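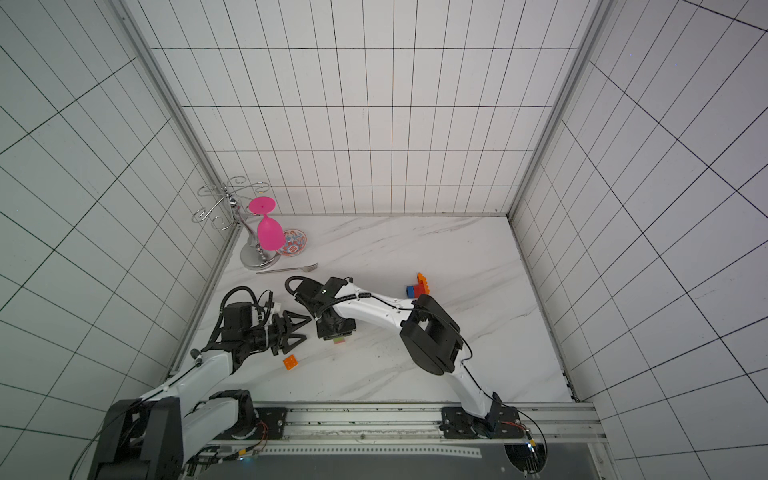 How many goblets can the stemware rack hold?
One goblet for each arm of the crown. Hang the first goblets on opposite sides, so the weight stays even.

Section 5. Setting up the Vundidura rack

1. Put the round base on a flat and level surface.

2. Turn the central post by hand into the base until it stops. Do not use pliers.

3. Place the crown on the post and fasten the 2 small screws.

4. Hold the goblet with the foot up and slide the stem between two arms.
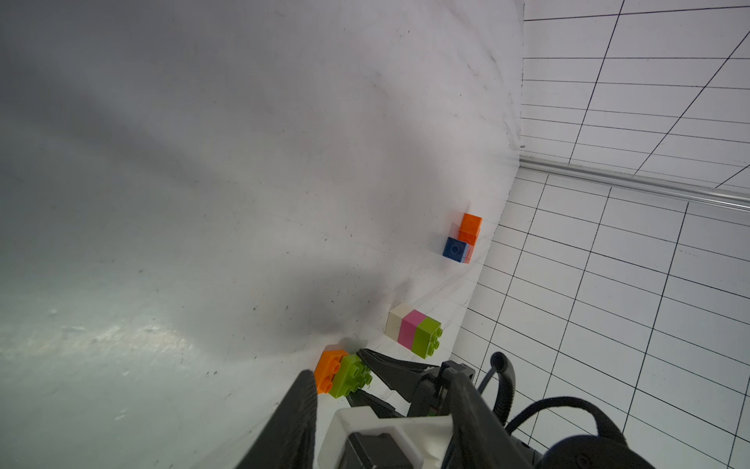
5. Let the goblet go slowly and check that the foot rests on both arms.

Note: Keep forks, small dishes and toy bricks away from the base. A glass which swings can touch them when you take it out.

Caution: Do not move the rack while goblets are hanging on it.

For a spare crown, please write to Allari and give part number 532. Screws are sold in bags of 7.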